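Plurkum bench notes
18th May

Carried on with the snack corner. Ukbridge want the layout settled before they order any more steel, so the job today was to get the ordinary stuff onto the table and the holder and see what is awkward about it.

Started with the holder on the dark panel. The brushed steel brackets look tidy side by side and the slots in the front make them easy to wipe, but the curved lips pick up every fingerprint. I went over them with the microfibre cloth and a bit of the Tinau cleaner. It does a decent job on the flat faces. Inside the slots it leaves a film, and I ended up wrapping the cloth around a plastic ruler to get in there. Next time start with the ruler.

The red noodle cups are the thing to plan around. They're paper, they're glossy, and they have a rolled rim that is stiffer than the wall. Squeeze one in the middle and it gives straight away. Near the rim it will put up with a lot more. We should remember that when choosing anything that is going to hold or press on them. The barcode label is another nuisance. It goes on at a slant near the top, over the printing, and the edge of it is just proud enough to catch on things. Peeling it off takes the gloss with it, so leave the labels alone.
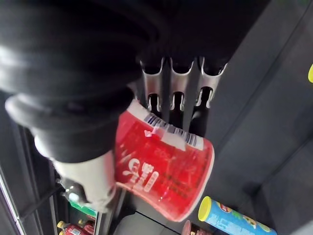

Clearance in front of the brackets is still my main worry. A cup going in upright needs less room than one coming in at an angle, and people put things away at whatever angle suits them. I'd like the dark grey cabinet side to stay where it is for now and the panel to move if anything has to. Panel is on the adjustable rail, cabinet is not, and I don't want to be shifting the cabinet again after last time (scratched the floor, still haven't fixed it).

Measured the panel again while I was there. 345 mm across, same as the drawing. The sketch pinned up by the sink is an old one and someone should take it down. Probably me.

Then the table. Stainless top is good to work on and very easy to clean, but it shows everything. With the ceiling lights on you get bright streaks right across it and anything coloured turns up again as a reflection underneath. The red of the cups is the worst for this. I tried switching off the 2 ceiling tubes nearest the wall. Better for the eyes, but then the back corner is dull and you can't read the small print on the bottles. Put them back on. A matte mat would fix it, though a mat has to be lifted and washed and I know how often that would happen here.

For the table I stuck to things people keep on it anyway. Tall snack can, yellow lid, near the middle. Water bottle and the slim black-capped one with the pinkish-red liquid in the back corner against the wall. Clear plastic trays in front of those. The pink flower in its little vase lives towards the far edge and I've given up moving it. It brightens the place up and it doesn't get in the way of much.

Notes on each, as far as they matter for the layout:

Snack can – tall for its base. Fine in the middle, not fine near an edge.

Water bottle – won't stand quite straight so close to the wall. Bring it forward a bit or accept the lean.

Trays – clear plastic on polished steel is hard to see at a glance. One has a crumpled edge now. They also slide if you bump the table. A strip of coloured tape along the rim would help, red or blue, whatever is in the drawer.

Red folded card – light enough to shift when the door opens. Could do with a dab of putty.

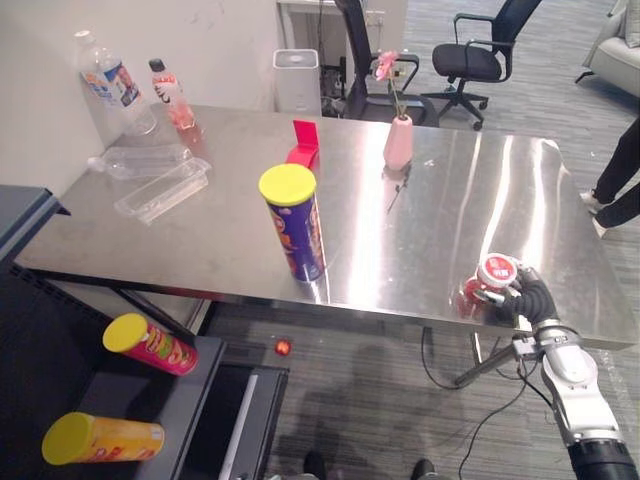
Cups with lids on are easier to deal with all round. The lid keeps the rim in shape and gives you something flat on top. I'd suggest the front right of the table as the place for drinks and cups, with the taller things kept to the middle and back so you're not reaching over them. The trays can stay on the left.

Cable tidying under the edge still to do. The thin black one hangs low enough to catch a shoe. There's a bag of Radu clips on the shelf above the drill, the adhesive sort, and 2 of those should be enough. Degrease the steel before sticking them or they'll drop off like the last lot.

Paper cup order: the quote came back for a carton of 3000 plain ones for testing. That is far more than we can store and I've asked for a smaller pack. Until it arrives keep any squashed cups in the tub by the door, they're still useful for checking widths.

To do:
Ruler and cloth through the slots again, dry this time
Tape on the tray rims
Clips for the cable
Send Ukbridge the panel width and ask whether they can supply a brushed finish for the next top
Take down the old sketch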